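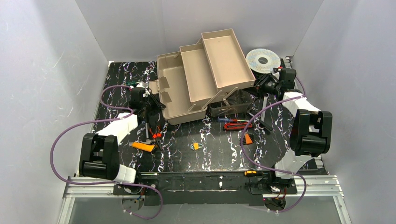
3 min read

September, evening

I went to the courthouse this morning to pay the fine and ask for a copy of my file. I write it down now, while I still remember the order of things.

The registry opens at half past eight. I was there at ten past eight and already people were standing along the wall with their envelopes. The security man asked me to put my keys and my belt in the grey tray. I had forgotten about the belt from the last time. My trousers are a little big this year, so I walked through the gate holding them with one hand, and a lady behind me was very polite and looked at the floor.

The machine gave me number 126. The screen above the counter showed 105. I sat down near the window and read my papers again, although I know them almost by heart. My matter is a small one. I hired a moving company, Fleler, to bring my furniture from the old flat, and they kept my deposit of 800 dollars after they did not come on the agreed day. I won at the hearing in winter. The judge spoke slowly for me, I think on purpose, and I was thankful for it. But to win is one thing and to receive the money is another thing. For this second part you need a certified copy of the judgment, and for the certified copy you need the registry.

There is also the fine, which is a different story and entirely my own fault. I parked on Ginting Street on the side where it is forbidden before nine. I could have paid it by the website, but the website wanted a number which was on the back of the ticket, and the back of the ticket had been in the washing machine.

When my number came, the clerk was a young man with a cold. He found the fine quickly, from my licence plate, and I paid it by card. Then he said that civil files are at another counter, number 6, at the end of the corridor, and that I should have taken a different ticket at the entrance. I said that the sign at the entrance does not explain this. He looked at me a little tired and said, "I know, they are going to change it." He wrote something on a yellow paper so that I did not have to wait from the beginning again. I was grateful. I wanted to say something nicer than thank you, but in English I always find the nicer sentence when I am already in the street.

At counter 6 the woman was older and very exact. She asked me if I wanted a plain copy or a certified copy. I said certified. She asked if I wanted the whole file or only the judgment. I had prepared this answer at home, so I said it well: only the judgment, two copies, please. She stamped every page and also pressed the seal, the one that makes the paper rise under your finger. I like this seal very much. In my country the stamps are purple and always a bit crooked.

I asked her what happens if the company does not pay even now. She told me she cannot give legal advice, but she can give me the form, and the form has a guide with it. So I have the form. It is called a notice of something, I will read it tomorrow with the dictionary. I noticed it asks for the legal name of the company, and I remembered that on my receipt it says Fleler but on the contract it says Valtura Holdings. I must look at the judgment, which name is on it. I should have looked when I was at the counter.

Later. I looked. Both names are on it, with "operating as" between them. Good. I slept on the sofa for half an hour after this from pure relief.

I had lunch at Jaltano, across from the courthouse. The soup was lentil and cost more than in spring. At the next table two lawyers were talking about a cottage and a roof, not about any law. I don't know why this surprised me.

To do: make photocopies of the stamped pages before I send anything. Buy a large envelope. Ask at the post office for the kind where they sign. Make a new hole in the belt.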